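Notes from the bench: how we reset a table

Happy new year, everybody! Nabil Haddad asked me to write up the reset rules before the new folks start at Drirkport, so I'm giving up my usual column space for it. Sorry to the three of you who read it for the cable management tips.

Our old rule was one line long: "put everything back where it was." Well, back where it was according to whom? Uliana Kobzar and I went through 200 of our drawer runs last May and found 21 where we couldn't agree whether the table had been set up right. Same table, same sheet, two people, two answers. That's a bad rule.

So the sheet now says what touches what. If one object sits on another, write it down, and write which one is on top. If something is lying on its side, write that too. Drawers are "open" or "closed" at the start, never "a bit open" (Pylyp, I'm looking at you). And the fingers start above clear tabletop, with nothing underneath them. 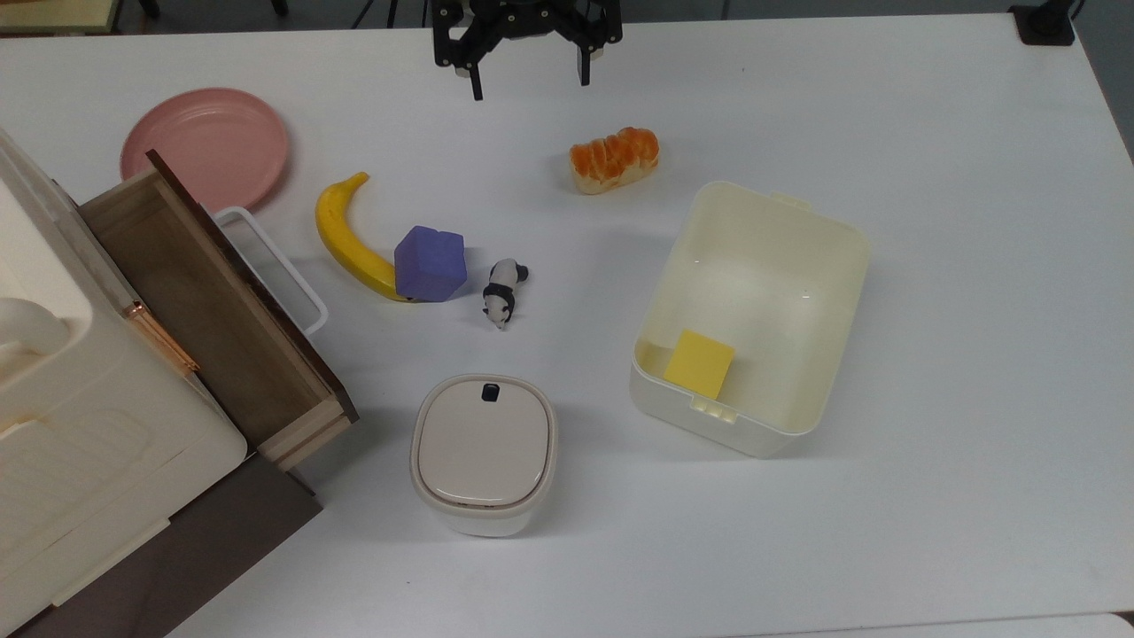 Drawer open, cube on the banana, panda on its side, fingers over bare table.

You'd fill in a sheet for that one in a minute or so once you've got the habit. The line people skip is the bin. If there's a sponge in it, it isn't an empty bin, and the sheet needs to say "sponge in bin" or the whole run gets tossed when it reaches Svyatoslav's check. Same with lids: on or off, every time, even when the container has no part in the task.

Two more things. Hands stay off the table once the arm is enabled. I don't care if the bread roll is a finger's width from where you wanted it, you disable first and then you fix it. And if you bump something mid-run, stop and mark the run. Please don't nudge it back and carry on, we can't find those later.

The new sheets are in the Flisano folder, and Demyd Vakulenko has printed 100 of them for anyone who likes paper (me, mostly). Send me the parts that don't make sense and I'll fix them before the next batch goes to the printer.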